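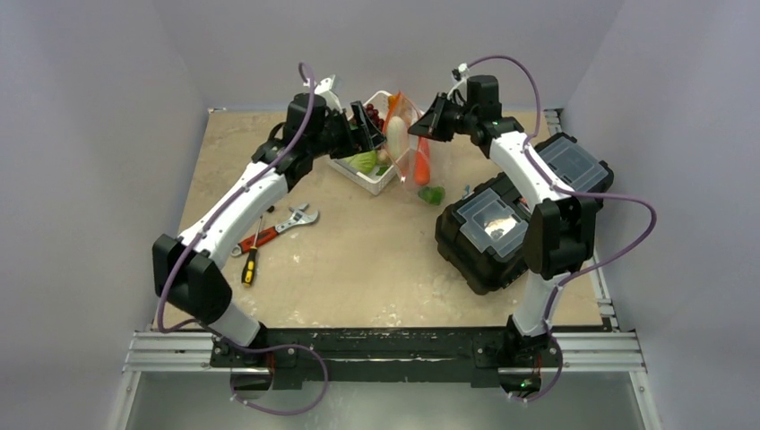 White basket with holes in the sides, clear bag next to it. Grapes in the basket.

How do you bag mixed produce so it doesn't get wrecked?

Asked in Kitchen & Pantry – 259 views

Okay, so I shop once a week, on Friday after work, at the big market hall in Onundale, and I come home with way too much stuff. I've got one of those plastic baskets with the perforated sides (great for rinsing, it lives by my sink) and everything gets dumped in there first. Then I sort it into clear bags for the fridge.

My trouble is the sorting. This week it was a cabbage-y thing, a bunch of dark grapes, carrots, a big white radish with the greens still on and a few odds and ends. I've been putting it all in two or three big bags in whatever order it comes out of the basket, and by about the middle of the week there's always something squashed at the bottom and the leaves have gone to slime. The grapes are the worst. Last week I threw out half a bunch, and they aren't cheap right now.

What I'd like to know:

Do you bag each thing separately, or can some share?
Do the leaves stay on the radish or come off?
Bags closed or open?

I'm in a small apartment with a small fridge, one crisper drawer, and it doesn't have that humidity slider thing. I don't want to buy a whole set of matching containers. Up to 7 bags is what I can fit if I stack them nicely, which I don't.

Thanks in advance!!

3 answers

Answer 1 – marked as most helpful

I did it your way for years, so no judgment! The big change for me was thinking about weight first and everything else second. Heavy hard things at the bottom, or in their own bag altogether. Grapes never share with anything harder than a grape. I leave mine on the stem, unwashed, in a bag with the top open, and put them on the shelf where I can see them. The ones I rinsed before putting away always went first, so now I wash a handful when I want a handful.

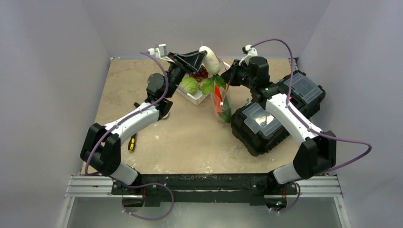
Radish, leaves and all, at the bag.

Long white radishes are what got me to change my habits, really, and I buy one nearly every week in the colder months. They are a pain in a bag. The root is thick and stiff and the greens flop all over the place – with the leaves still on, you get some of them hanging down over the outside of the bag before you've even got the thing in, and if there's already a carrot standing upright in there and something green down in the corner, the radish is going to land on one or the other. So cut the tops off first. Leave a little stub of stem, half an inch or so. The leaves pull moisture out of the root, and a radish that sat for days with its greens on goes kind of bendy. Then the root can share a bag with the carrots, no problem, they're both tough and they like the same cold, damp sort of spot.

Don't throw the greens out! Roll them in a paper towel, put them in their own bag and eat them in the first couple of days. I chop them into fried rice, or cook them down with garlic and a splash of soy. If they're prickly (some are) they soften right up in the pan.

Cabbage can go in naked if you ask me. A whole head just sits in the bottom of the drawer and doesn't care. Once it's cut, wrap it. If yours is one of the softer, leafier kinds then bag it loosely and use it sooner.

So for your list I'd do:

Carrots and the radish root together, bag closed but not squeezed flat
Radish greens, paper towel, own bag
Grapes, own bag, open
Cabbage, no bag or a loose one

That's three bags, maybe four, and you've got room left over. Pack the bottom of the drawer first and put the light stuff on top after. I know that sounds obvious but I used to fill the drawer in shopping order too.

Comment from the asker: The bendy radish!! I thought I was just buying old ones. Cutting the tops off tonight.

Comment: Carrot tops too, same deal.

Answer 2

Get the Tipoki bags, the ones with the little holes. I bought a pack of 42 in August and still have most of them. They wash fine. I keep everything in those and it's good.

Comment: Do they fit a long radish though?

Comment from the answerer: You have to cut it in half.

Answer 3

I mostly agree with the first answer, but I'd keep fruit out of the vegetable drawer completely. Apples and pears give off a gas that makes carrots go bitter. Grapes don't give off much of it, but they pick up smells like crazy – mine once tasted of green onion for a whole week. I put them in a bowl on the top shelf with a paper towel under them.

One more thing is condensation. Clear bags are nice because you can see the droplets collecting on the inside, and when I see that I open the bag, give it a wipe and stick in a dry paper towel. If it's only a bit foggy I leave it alone.

And let your basket drip properly before you start bagging! I set mine over the dish rack and go do something else. Mine's from Tinico, nothing special, but the holes go all the way up the sides and it drains pretty fast. If you've only got a solid bowl, a clean dish towel on the counter does the job too.

Comment: Second the towel. I use an old one from the beach bag.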